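Da-eun Woo
September 2022

ok so I finally went through every bottle deposit slip I've saved since we moved to this apartment, and I have thoughts. thread

first, the total. 2,707 bottles and cans in one household. I drink a LOT of seltzer, apparently. Ruben claims none of the orange soda is his (it's all his)

green plastic bottles are my favorite to return, they never get rejected
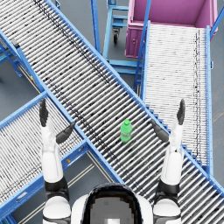
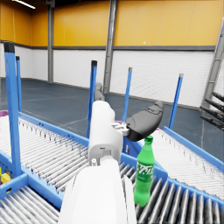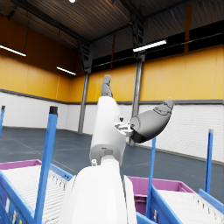
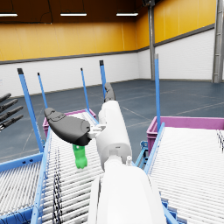
of the whole pile, 2,187 were plastic and the rest were cans. I expected way more cans! we always have cans in the fridge. I guess they just sit there looking important while we drink everything else

the machine at the Aerts market is the good one. it's slow but it takes everything. the one over by Levero spits back anything with a wrinkle in it, and then you're standing there smoothing out a label with your thumb while a line forms behind you

also the Levero one cuts you off at 200 per visit. I learned this the sticky way, with two full bags still in the cart

things I do now: caps on, don't crush anything, rinse the same day. I skipped the rinsing part for one week in July and we had fruit flies until the middle of August

Ruben Dijkstra, if you're reading this, a bottle with an inch of soda left in it is not an empty bottle. I love you. please stop

someone asked where I keep them all — hall closet, in those big blue zip bags, 3 of them. when the third one won't zip, it's time to go. the vacuum lives in the bedroom now

and yes, I save the money separately! it goes in a coffee tin and we spend it in December. last year it bought a really nice dinner and a cab home in the snow. this year I'm voting for a new kettle — ours screams

if your store has a machine that prints the slip without jamming, please tell me where. I will drive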